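Staniforth Learning Rooms, Morkgate
Progress report to the Pratport Fund
Reporting period: April to October 2021
Prepared by Kirsty Marsden, Project Lead

1. Purpose of the grant

The Fund awarded $3,000 toward re-equipping the teaching rooms at Staniforth with writing boards, markers and storage. The application named 6 rooms used for adult literacy and evening numeracy classes. This report covers purchases, the condition of the rooms and the work still outstanding.

2. Work completed

Boards have been replaced in 4 of the 6 rooms. The old boards had lost their surface and no longer wiped clean, and tutors had been working from flip charts for most of the previous year. Nigel Sowerby supervised the fitting and confirmed that each new board is mounted at a height that can be reached from a seated position, as the access review requested.

Markers were bought as a single order of 60 through Arico, our existing stationery supplier. White-barreled markers with colored caps were chosen so that tutors can tell the inks apart at a glance. Dark green was added to the usual black and blue at the request of the numeracy tutors, who use a separate color for corrections.

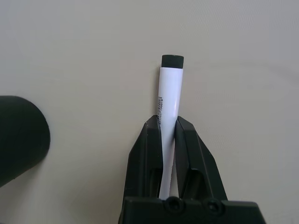 Storage has taken longer than planned. The wall trays first supplied were too shallow and were returned for credit. Replacement trays are in place in Rooms 1 and 2, and Makis Tzanetos is fitting the remainder as rooms become free. Until then, markers for the other rooms are signed out at the front desk and returned at the end of each class.

3. Feedback from tutors

Lacey Sugden collected written comments from tutors at the end of the summer session. Most welcomed the new boards. Two noted that the dark green is hard to tell from black on the cap in poor light, and asked for the trays to be labeled by color. Labels have been ordered.

4. Spending

Spending remains within the award. The credit for the returned trays has been set against their replacements. Invoices are held by Kelly Birkett and can be supplied on request.

5. Next steps

Boards in Rooms 5 and 6 will be fitted during the winter break. We ask the Fund to agree that any balance left after that work may be spent on replacement markers and erasers for the spring session.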